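Teaching the arm to fold a cloth, part 2: recording

By now you have the leader arm calibrated and Plarilon running. If you skipped part 1, go back. The calibration step is dull and you will miss it later.

Step 1. Lay the cloth flat and open the gripper all the way before you press record. A demo that starts with closed fingers teaches the policy to start with closed fingers, and it will be very loyal to that idea.

Step 2. Bring the wrist down slowly. Everyone rushes the approach, then spends ages fussing over the grasp. Do it the other way around. The wrist camera smears at speed, and a smeared cloth edge is hard to learn from.

Step 3. Take the edge with one finger over the cloth and one finger off it. Close, wait a beat, lift. If you pinch the table instead, stop and delete the take. Do not "recover" heroically - you'll be teaching recovery, badly.

Step 4. Fold, release, back off, stop recording. Scratching your nose with the leader hand counts as a motion, as I learned one Wednesday over 47 takes.

Step 5. Move the cloth and go again. Shift it, turn it, let it land a little crooked. My first 34 demos all had it in the same spot, and the arm became a world expert on that spot.

How many do you need? Séverine Brunet, who wrote the Plarilon export script, told me 300. I stopped well short, trained anyway, and went back to record the rest in a worse mood.

When you're done, run the export and watch a few takes at full speed before training. Part 3 covers throwing out the bad ones.
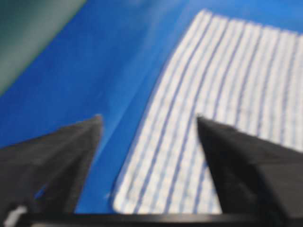

Wrist camera on the approach, fingers open, right fingertip over the striped cloth.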